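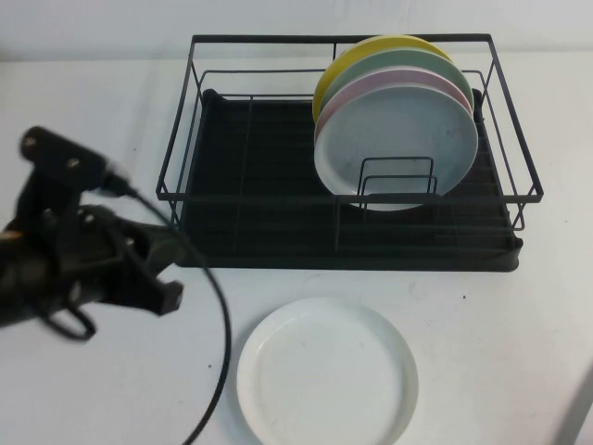

Washing up in a holiday let: your questions answered

Last updated 2025-09-19

I look after two small lets in Daltby and I get asked the same things about the kitchens over and over, so I've put my answers in one place. If yours isn't covered, use the contact form and I'll get back to you (evenings are best for me, I'm hopeless before lunch).

Is there a dishwasher?

Only at Nudwood. Peto Cottage has a galley kitchen and I'd have had to lose the big cupboard to fit one in, and I like the big cupboard! You get a proper deep sink there instead, plus plenty of hot water.

How many people can eat at once?

Nudwood sleeps five and the table takes five without anyone perching on a stool. Peto is really for couples. If you want friends round for tea that's fine by me, just let me know first, and please don't have more than 12 people in the house at any one time, that's what the insurance says.

Do I need to bring washing-up liquid and tea towels?

No, there's a full bottle under the sink and clean tea towels in the second drawer down. If you're stopping longer than a week, message me and I'll drop more towels off. I do ask that you don't use the white bath towels on pans. Turmeric never comes out, I've tried everything.

Do I have to put everything away before I leave?

Clean and on the rack is fine. I go round all the cupboards anyway between guests. What I can't do is a sink full of last night's lasagne, so if it's left like that there's an £18 charge, and I hate asking for it.

The hot tap at Peto runs cold for ages. Is it broken?

It's a long pipe run from the boiler, so give it about 2 minutes. If it's still cold after that, check the switch by the back door is on (people knock it off thinking it's the outside light). Still nothing? Ring me.

I've broken a plate. What do I owe you?

Nothing at all for a plate or a glass. Just tell me so I can replace it before the next lot arrive. The blue casserole at Nudwood is another matter, it was my gran's, and if you're clumsy like me maybe leave it on the shelf.

Where does the food waste go?

In the little caddy by the bread bin, then into the brown bin outside. Bags are in the drawer with the foil. In March the bin men changed their route, so the bins now need to be at the top of the lane and not by the gate.

Can I buy food nearby?

Berhe Stores is at the bottom of the hill and does bread, milk, eggs and really good samosas. It shuts for lunch, so time it right. For a big shop you'll want the car.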